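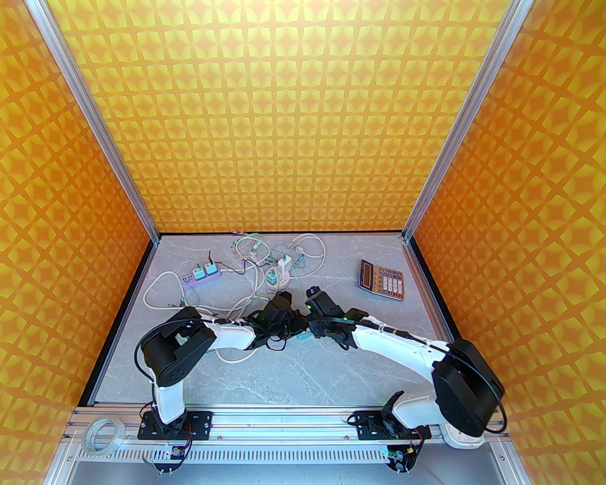 Cables, purple power strip and calculator on the marble-look top.

November 14, 2022

Sorting of the cables, first part. Tassanee asked me to write down what we decide, so the next person does not begin again from zero.

The cords are mostly white and off-white, with a few thin ones in dark and greenish colour. This makes the work slow, as one white cord looks like the other and you must follow it with the finger until the plug. I tried pulling from the middle in October and only made the knots tighter. Better to start from a free end and go backwards through the loops.

Rules for the moment:

1. Plug adapters come out of the strip before it is moved. The two mint-green ones go in the small tub marked Vaher.

2. Each cord is coiled by itself, in the colour of its group, and closed with one Velcro tie. Not elastic bands, they get sticky.

3. The calculator stays apart on the right side. Siiri wants it back at the Jiko bench for the inventory.

Length of tie: 25 cm is good for the thick cords, too much for the thin ones. Arūnas has shorter ones in drawer 7, I will ask him.

4. Round white socket adapter with pink rim

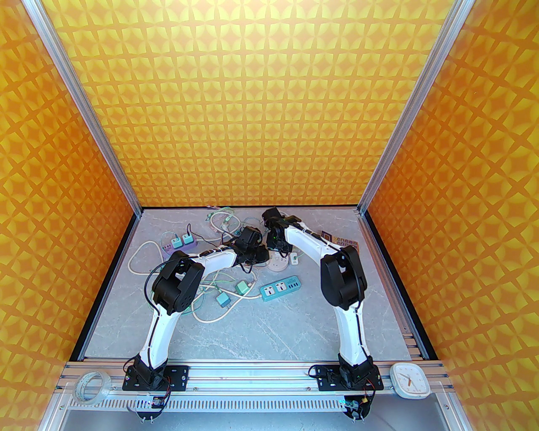
5. Labels

Masking tape, folded like a flag near the plug, written with the black marker. Put the centre of the flag on the cord and press well. Nadine proposed coloured tape, but the grey roll is nearly finished and the orange I cannot read when it is written on.

To do: ask Sebastián if the greenish wires should be kept with ours or go in the box for Batwood.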